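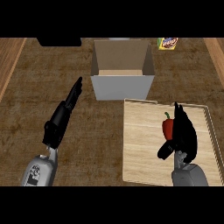 Ticket 964: Vertical jump readings too high, indoor court

Product: Nostach jump mat with Iwasaki timing box
Site: Vevstead Basketball Club, main court
Raised by: Kibet Magesa, strength and conditioning
Status: Open (was closed, reopened by customer)

Original report

Since the mat was updated our under-18s have all become remarkable athletes. One guard who has tested at 51 or 52 cm all season gave me 63 on Monday. The centre, who has a sore knee and was told to go easy, gave me 60. I do not believe either of them. I've put the old numbers next to the new ones and everybody has gone up, including a lad who has been off with flu.

The mat is on the same bit of floor as before, behind the baseline at the car park end. Same laptop. The only thing that changed is the update, which was described to me as "minor improvements to stability".

Reply from support

Thank you for getting in touch. Higher readings are often caused by players bending their knees in the air before landing, which adds to flight time. Please ask athletes to land with straight legs and try again. We'd also suggest recalibrating the mat from the Settings page.

Reply from customer

I have been coaching jump tests for a long time and I know about tucking. I watched every jump. Nobody tucked. I have recalibrated anyway, twice, and the guard now gets 62. If that counts as fixed then we have different ideas about it.

Ticket closed automatically after no further activity.

Reopened, 20th March

I didn't stop replying, I was waiting for you. Please don't close this again until there's a number I can trust.

What I have tried in the meantime:

Fresh batteries in the timing box. No change.

Moved the mat to the weights room, on rubber. Slightly lower readings, still wrong.

Swapped the cable for the spare. No change, though the spare is a nicer cable.

Dropped a 20 kg plate flat on the mat to see if it registers contact straight away. The light on the box comes on at once, but the screen on the laptop lags behind it. I can't measure the lag by eye.

Filmed six jumps from the side on a phone and counted pictures between take-off and landing. By that method the guard's best was in the air for about 650 milliseconds, near enough 52 cm. The mat said 716 for the same jump. I know a phone isn't a laboratory, but it agrees with the whole season before the update.

Reply from support (second line)

Thanks, the phone comparison is useful. Could you open the Advanced tab and tell us the value shown for "landing threshold"? Before the update the standard value was 100. Please also send the exported file for one session.

Reply from customer

It says 600. I have never touched it and I didn't know there was an Advanced tab. File attached, 102 jumps, all of them suspicious.

Reply from support (second line)

That value is too high. With the threshold at 600 the mat waits for more force before it counts a landing, so the clock runs on after the feet are down. Please set it back to 100, save, switch the timing box off and on, and repeat a few jumps with the phone running alongside.

Reply from customer

Done. The guard got 53, then 52, then 52. The phone says much the same. The centre refused to take part, fair enough.

Before anyone closes this I would like three things answered. Why did an update change a setting without telling me? Will the next one do it again? And can the attached session be corrected, or is it scrap? I have already sent those results to Utmont for their summer camp selection and I now have to ring them up and explain that our players can't fly.

Reply from support (second line)

We've passed the first two questions to the development team. On the third, the export holds flight times only and no raw force trace, so it can't be corrected reliably. We recommend retesting.

Reply from customer

Retest is booked for after the weekend game. I'll check the threshold before and after and write both down. Leave the ticket open.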